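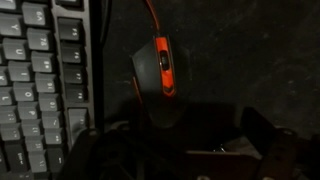
Consuelo Benítez asked me to take my watch off before I touched anything. "It catches on the sleeve," she said, "and then you get a twitch, and then the arm learns the twitch." I put it in my pocket and sat down.

I'd come to Hornside to find out how you teach a robot to do something dull. Consuelo has been doing it for three years, first at Stokton, where she packed trays by remote control for a bakery supplier, and now on a project called Collado. Collado is meant to handle desks. You know, the everyday kind of mess: a mouse that ended up in the wrong place, a keyboard at a funny angle, things to be picked up and put back. She picks the task, she drives the arm through it over and over, and the recordings go off to be trained on.

So why desks? "Because everybody thinks they're easy," she said, and laughed. "A mouse is a horrible object! It's smooth, it's rounded, it's low to the table, and it has a tail. If you come down on it a little bit off center, it squirts away from you. I spent most of my first week here chasing a mouse."

I wanted to know what she looks at while she drives. I'd assumed it was the arm itself, the way you'd watch your own hand. She told me that was how she started, and that it took her ages to break the habit. Now she goes mostly by the wrist camera, the close one, for the last bit of any grasp, and only looks up for the big moves.

"From my chair I can't judge depth at the fingertips at all," she said. "I think I can. Everyone thinks they can. Then you look at the wrist view and you're way off to one side. Also - and this matters more - the policy only gets the cameras. If I'm using something it can't see, I'm cheating, and it can't copy me."

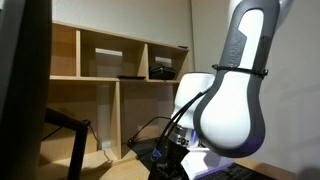
The arm over the desk at Hornside, with the shelving behind it.

She talks about "cheating" a lot. I asked for another example and she had one ready. At Stokton she used to lean over and look into the tray before reaching for the awkward pieces. Her demonstrations were beautiful. The trained arm would go to the tray, hover, and then grab at nothing, and it took them until October to work out that she'd been peeking.

There are two ways of showing the arm a task, and Consuelo has strong feelings about both. One is remote control, where you hold something in your own hand and the arm follows. The other is to grab hold of the arm itself and push it through the motion, like teaching a kid to swing a bat. She did a lot of the second kind early on and liked it more than she expected to.

"You feel the weight of the thing. You feel when a joint is about to run out of room. I'd tell anybody new to do a day of that first, just so their body knows what the arm is like." The trouble is that your own arms end up in half the camera views, and then you've taught it that desks have elbows over them. So these days it's remote control for anything that gets kept, and by hand when she's planning a route or showing somebody around.

I got a turn! I won't pretend it went well. The delay is tiny, really tiny, but I kept waiting to see what the arm had done before I moved again, and so everything I did came out in little hops. Consuelo was very kind about it for a while and then told me to stop stopping.

"Pauses are poison," she explained. "You pause because you're thinking. The model doesn't know you're thinking. It sees that in this spot, with this view, the right thing to do is nothing. So it gets to that spot and does nothing. Forever, sometimes. I've watched one sit there for almost 10 minutes."

What she wants is slow and steady with no dead time, and she'd take a slightly clumsy run that keeps moving over a neat one with gaps in it. She records in blocks of 13 and then gets up and walks around, even if she feels fine. The tiredness shows in the data before she notices it herself, she told me, usually as a lazy approach angle.

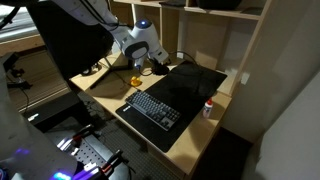
According to Lindqvist, who drives the afternoon block and had been half listening to us, the walking around matters less than changing drivers, because two people will never reach for a thing the same way and the model needs to see both. Consuelo doesn't fully agree. She's fine with two drivers, she said, but only if they've settled the basics between them, like which side you come in from and how high you lift. Otherwise you get an arm that splits the difference and goes straight down the middle into whatever's there. They've clearly had this conversation before, and I'd guess they had it again after I left.

We got onto mistakes. I figured the bad runs went in the trash, and plenty do. But the ones where she misses, backs off and tries again are worth keeping, as long as the recovery is clean. On the last set she handed over 57 runs, and a fair number of those had a fumble in them somewhere. She'd even set some up deliberately by starting with the gripper in a bad spot.

"If it's only ever seen perfect, then the first time it's a little bit wrong it has no idea what to do," she said. "It's lost. So you have to show it lost, and show it getting back. I had a hard time with that one, I'm a tidy person. I wanted them all to be nice."

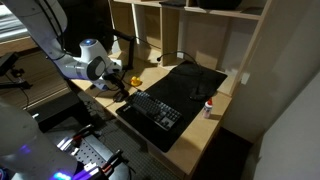
The keyboard and mat, with the shelving behind the desk.

She moves things between runs too. The keyboard gets turned a bit, the mouse gets shoved somewhere else, and the things that have nothing to do with the task get shuffled as well, so that the arm doesn't start using them as landmarks. An earlier version at Lollwood, the project's other site, had been trained with everything in the same place every time, and it worked great right up until a cleaner wiped the table down. Consuelo wasn't there for that but she tells the story with a lot of pleasure.

Does she ever get bored? Yes, she said, right away, and then took it back a little. The driving gets boring. Watching the trained arm try it for the first time doesn't, partly because she can see herself in it. She has a way of tilting the wrist just before she closes the fingers, a habit she didn't know she had until an arm did it back to her.

"I tried to get rid of it," she said. "But the grasps were better with the tilt, so I left it in."

Before I went she let me have one more go at the mouse. I came in from the left, the way she'd shown me, kept my eyes on the wrist view and didn't stop. I missed it by a finger's width. She told me it was a good clean approach, and asked whether I could come back and do 10 more.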